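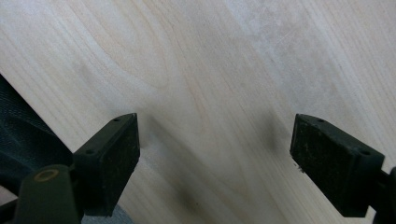
## The Skonddale films are being "restored". Again.

Word has reached us, by way of a very glossy press email, that all four Skonddale pictures are coming back to cinemas in new prints, with an extra nineteen minutes spread across the series and a fifth film already being written. Regular readers will know how this newsletter feels about Skonddale. The first one was a sharp little monster picture with a good fog machine and a better script. The second was the same film with a helicopter in it. The third and fourth I have seen once each, and I don't plan to change that without a fee.

So what are we being sold? The email uses the word "restored" six times. The first Skonddale is not an old film. It was shot digitally, it has been on disc and on every streaming service going, and unless somebody spilled tea on the hard drive I can't see what there was to restore. What has happened, as far as I can tell from the small print at the bottom, is that the colours have been changed. The night scenes are bluer. The monster, which spent most of the original as a wet noise behind a door, has been "enhanced", and I'd bet my popcorn money that this means we get to look at it for longer. The door was the best thing in the film!

Then there are the nineteen minutes. Eleven of them go into the third film, which already ran well past two hours and had three endings. Some of this material was on the disc as deleted scenes, and I watched it at the time. There is a long chat on a ferry about whose turn it is to ring the coastguard. It was cut because it was dull, and I doubt the bluer night will help.

The release is being handled by Wubshet, who took over the series in April and who did the same job on the Cusow trilogy. I went to see the new Cusow in a room that was a third full, paid more than I would for a new film, and got a version in which the famous silent walk across the marsh now has music over it. Strings, mostly. A man two rows in front laughed, and I don't think he was meant to. The old version has since gone from the streaming services, so if you didn't keep the disc, the strings are what you have.

That last point bothers me more than the ticket price. Wubshet say the original cuts of Skonddale "will remain part of the conversation", a sentence I have read several times and still can't get any meaning out of. Will they be on sale? Will they be on at all? I wrote and asked, and got back a link to the trailer.

On the trailer: it has had plenty of attention, and the fan petition asking for the original cuts to be kept has 3,240 names on it so far. Of those, 1,072 have left a comment. I read a fair few over lunch, and they're better than the press email. One simply says "leave the door shut".

As for the fifth film, we know the title (Skonddale: Undertow), we know it's set after the second and ignores the other two, and we know that "the tone will honour the original". They said that about the third.

**If you want to judge for yourself**

The Dundside Picture House is showing the new version of the first film for one week in July 2026, evenings only, in the big screen with 400 seats. To their credit they are also putting on a single late showing of the original cut, from their own copy, in the small screen. That one is cheaper, and if you only have one evening to spare it's the one I'd book. Bring a jumper, as the heating in there comes and goes whatever the season.

I'll be at both, grumbling, and will report back next issue. If the new door scene is any good I'll say so in print and eat the press email.

Readers who own the first disc release with the director's commentary: hang on to it. Copies have started turning up online at silly prices, and the newer pressings leave the commentary off.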